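**상태:** 해결됨 (후속 작업 1건 분리)
**구성요소:** grididis-sync, 그리퍼 폭 추정
**우선순위:** 높음
**환경:** Grididis 수집 파이프라인, Dulia 재생기, Hassanpour 학습 서버

## 증상

핸드헬드 그리퍼로 수집한 양손 시연을 Dulia에서 재생하면 왼손 그리퍼의 닫힘 시점이 영상보다 늦게 나온다. 영상에서는 손가락이 이미 물체를 잡고 있는데 폭 그래프는 아직 열린 상태다. 오른손은 정상이다.

처음에는 재생기 표시 문제로 보고 우선순위를 낮게 잡았다. 그런데 같은 데이터로 학습한 정책이 그릇류에서 손가락을 닫기 전에 팔을 먼저 들어 올리는 동작을 반복했고, 그래서 높음으로 올렸다.

재현 조건:

- 양손 세션에서만 발생. 한 손 세션은 정상
- 세션 시작 직후에는 차이가 없고 뒤로 갈수록 커짐
- 수집 프로그램을 재시작하면 초기화됨
- 물체 종류와는 무관. 컵과 수건에서도 동일

## 로그

```
[sync] left.width stamp_src=host queue=0
[sync] right.width stamp_src=device queue=0
[sync] left.cam stamp_src=device queue=0
[sync] right.cam stamp_src=device queue=0
[sync] WARN left.width fallback to host clock
[sync] left.width stamp_src=host queue=25
```

WARN은 세션당 한 번만 찍히고 그 뒤로는 조용하다. 수집 화면에도 표시되지 않아서 작업자가 알 방법이 없었다.

## 조사 기록

**1차.** Dulia 쪽부터 확인했다. 원본 파일을 직접 열어 타임스탬프를 뽑아 보니 재생기와 같은 값이 나온다. 재생기는 저장된 시각을 그대로 그리고 있으므로 원인에서 제외.

**2차.** 카메라 지연을 의심했다. 두 카메라 앞에서 LED를 동시에 켜고 프레임을 비교했는데 양쪽이 같은 시점에 밝아진다. 카메라 시각은 맞고, 밀리는 것은 왼손 폭 스트림뿐이다.

**3차.** 폭 추정 노드의 처리 시간을 쟀다. 양쪽 모두 여유가 있다. CPU 점유율도 70퍼센트를 넘지 않는다. 노드 두 개를 서로 다른 코어에 고정해도 변화 없음. 이 설정은 되돌렸다.

**4차.** 왼손과 오른손 장치를 맞바꿔 연결했다. 증상이 장치를 따라가지 않고 왼손 슬롯에 남는다. 하드웨어 문제가 아니라는 것이 여기서 확정됐다. 이후로는 설정과 코드만 봤다.

**5차.** 양손 설정 파일의 초기화 순서를 추적했다. 왼손 폭 노드가 장치 시계 오프셋을 요청할 때 오른손 쪽 핸드셰이크가 아직 끝나지 않은 경우가 있고, 요청이 제한 시간 안에 돌아오지 않으면 호스트 시계로 전환한다. 제한 시간은 900밀리초로 하드코딩되어 있었다. 한 손 세션에서는 기다릴 상대가 없어서 항상 통과한다.

## 원인

두 가지가 겹쳤다.

첫째, 핸드셰이크 제한 시간을 넘기면 왼손 폭 스트림이 호스트 도착 시각을 타임스탬프로 쓴다. 한 번 전환되면 세션이 끝날 때까지 장치 시계로 돌아가지 않는다.

둘째, 호스트 시각을 찍는 위치가 수신 직후가 아니라 큐에서 꺼낸 다음이다. 디스크 쓰기가 밀려 큐가 차면 대기 시간이 고스란히 타임스탬프에 더해진다. 세션 뒤쪽으로 갈수록 차이가 커지는 이유가 이것이다.

정렬 단계에서는 폭 값을 카메라 시각에 맞춰 보간하는데, 입력 시각이 틀렸는지는 검사하지 않는다. 그래서 결과 파일은 형식상 정상이고 검증도 통과했다.

## 수정

`sync/handshake.py`에서 두 장치의 핸드셰이크가 모두 끝난 뒤에 폭 노드를 시작하도록 순서를 바꿨다. 호스트 시계로의 자동 전환은 제거했다. 오프셋을 받지 못하면 세션이 시작되지 않고 수집 화면에 오류가 뜬다.

```yaml
handshake:
 wait_for: [left, right]
 timeout_ms: 1000
 on_timeout: abort
stamp:
 source: device
 allow_host_fallback: false
```

제한 시간은 설정 파일로 옮겼다. 값 자체는 조금만 늘렸다. 순서를 바로잡은 뒤로는 여기에 걸리는 경우가 없었고, 더 길게 잡으면 케이블이 빠졌을 때 오류가 늦게 뜬다.

호스트 시각을 기록하는 코드는 디버그용으로 남기되 위치를 수신 직후로 옮겼다. 학습용 필드에는 쓰지 않는다.

## 검증

Gromerholm 작업 구성으로 양손 세션을 다시 수집했다. 종이 그릇을 집어 다른 손 쪽으로 옮기는 과제다. 손가락과 그릇 테두리의 접촉이 영상에서 잘 보여 폭 그래프와 대조하기 쉽다.
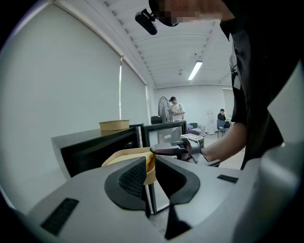

대조는 접촉 프레임을 기준으로 했다. 영상에서 손가락 패드가 그릇에 닿는 프레임을 수동으로 표시하고, 폭 값의 변화가 멈추는 시점과 비교한다. 종이 그릇은 눌리면 휘기 때문에 폭이 멈추는 시점이 접촉보다 조금 늦을 수 있다. 이 차이는 양손에 똑같이 나타나야 하므로 절대값 대신 좌우 차이를 봤다.

| 항목 | 수정 전 | 수정 후 |
|---|---|---|
| 왼손 시계 | 호스트로 전환됨 | 장치 |
| 세션 초반 좌우 차이 | 없음 | 없음 |
| 세션 후반 좌우 차이 | 뚜렷함 | 없음 |
| fallback 경고 | 발생 | 없음 |

디스크에 일부러 부하를 걸어 큐를 채운 상태로도 돌렸다. 저장은 늦어지지만 타임스탬프는 흔들리지 않는다. 시작 직전에 오른손 케이블을 뽑는 시험에서는 세션이 중단되고 오류가 표시됐다.

## 기존 데이터 처리

양손 에피소드 1,000개 이상이 점검 대상이다. WARN 로그가 남은 세션만 골라 `suspect_clock` 태그를 붙였고, Hassanpour 학습 목록에서는 이 태그를 제외하도록 했다. 한 손 에피소드는 그대로 쓴다.

복구 가능성도 확인했다. 왼손 카메라 시각은 정확하므로 영상에서 손가락 간격을 다시 추정하면 폭 스트림을 새로 만들 수 있다. 다만 물체가 손가락을 가리는 구간에서 추정이 끊긴다. 큐 길이로 역산하는 방법은 로그 간격이 너무 성겨서 포기했다.

## 남은 작업

- [x] 핸드셰이크 순서 수정 병합
- [x] 수집 화면 오류 표시
- [x] 의심 세션 태그 및 학습 목록 제외
- [x] 수집 PC 전체에 새 버전 배포
- [ ] 정렬 단계에 스트림 간 시계 출처 검사 추가
- [ ] 영상 기반 폭 재추정 (별도 티켓)
- [ ] 제외 목록으로 재학습한 뒤 그릇류 동작 확인

재학습은 대기열에 올려 두었다. 결과는 재추정 티켓에 적는다. 새 버전에서 WARN이 다시 보이면 이 티켓을 재오픈하고 세션 로그 전체를 첨부할 것.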